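Reading time: 4 minutes

Images of Need in Charity Appeals
Handout for the second session

This session deals with how aid charities choose the people shown in their appeals, and what follows from those choices. It assumes you have read the Plulldale case pack and made notes on the two posters at the back of it.

1. Terms

An appeal is any message that asks the public for money, goods or time. The subject of an appeal is the person or group shown as needing help. The sender is the charity. The audience is whoever the sender expects to give. In most overseas appeals the subject and the audience never meet, and all that the audience knows of the subject comes from the sender. 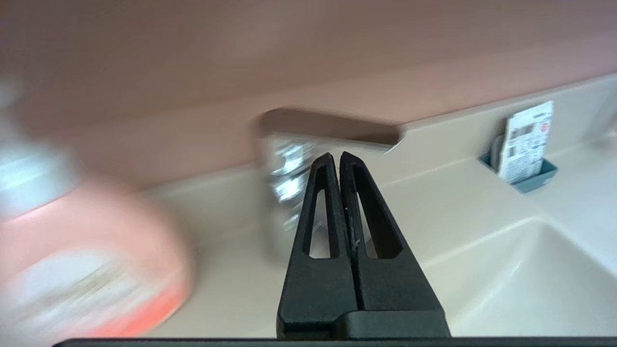 The sender therefore has two duties that can pull apart. It must raise enough to run its work, and it must give a fair account of the people it works with. A poster may do well on the first count and badly on the second. The course treats these as separate questions, and your essays should too.

2. Who is shown

The Herkley set, used in the seminar, holds 89 printed appeals. Of these, 40 show a child alone, with no adult in view. Only 11 show a grown man, and in most of those he is a doctor or a driver employed by the charity. Women appear mainly as mothers.

Two readings are common:

a) The sender picks subjects whom the audience will not blame for their own hardship. Children are the clearest case. Men of working age are left out on the view that givers will ask why they are not earning.

b) The sender copies what has worked before. On this reading no view about blame is needed. The habit keeps itself going through the use of past returns as a guide to the next appeal.
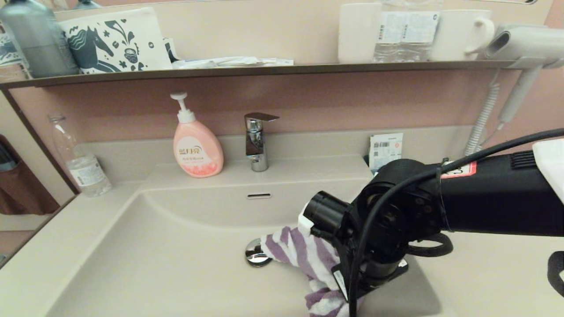 3. What is left out

Local staff, local government and local charities are seldom shown. The Trình flood appeal is a useful case. Neighbours carried out most of the early rescue work, and the district opened its schools as shelters within a day. The printed appeal mentions neither. A reader would suppose that help began when the foreign team arrived.

Causes are also left out. A drought is named, but the price of grain, the state of the roads and the terms of land rent are not. Part of this is a matter of space, as a poster has room for perhaps two sentences. The longer leaflets, which do have room, mostly follow the same pattern. 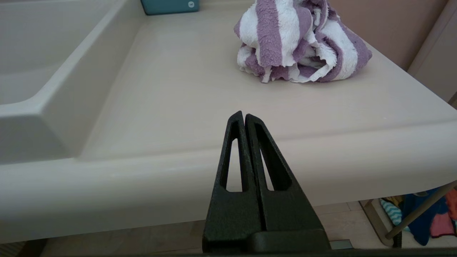

4. Consent

Written consent is now usual. Its worth depends on three points: whether the subject was told where the picture would be used, whether aid was being handed out at the time, and whether consent can be withdrawn later. The Wadton guidelines cover the first two in detail and the third in one line. Note that a parent's consent for a child of six is still being relied on when that child is 16, if the picture remains in the charity's library.
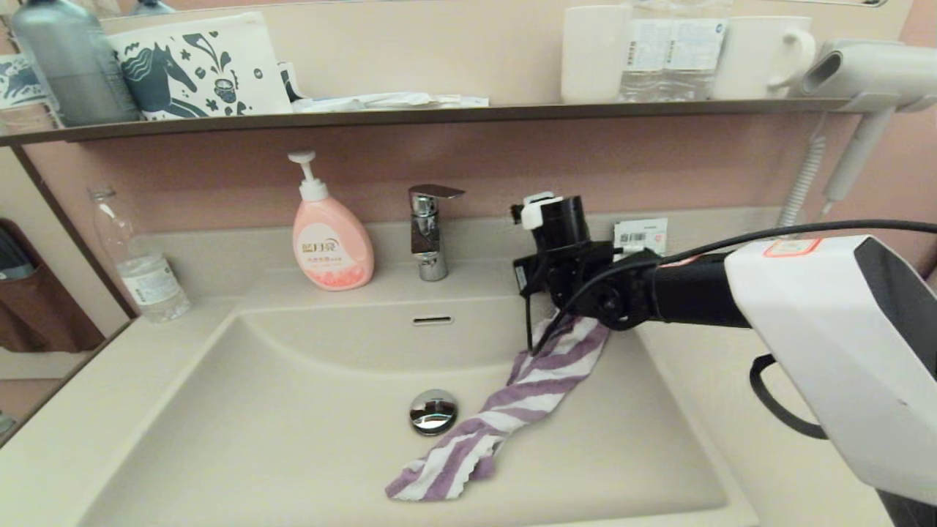
Some charities now put an end date on each picture. This settles the matter for new print runs but does little about copies already in circulation, and the guidelines do not say who should bear the cost of recalling them.

5. Reading for next time

Case pack, sections on Trình and Herkley. Wadton guidelines, the part on consent only. When reading the guidelines, mark each use of the word "dignity" and write beside it what the sender is being asked to do. In several places there is no clear answer, and we shall begin with those.

Essay titles will be given out in March. Essays that discuss only one poster will not be accepted.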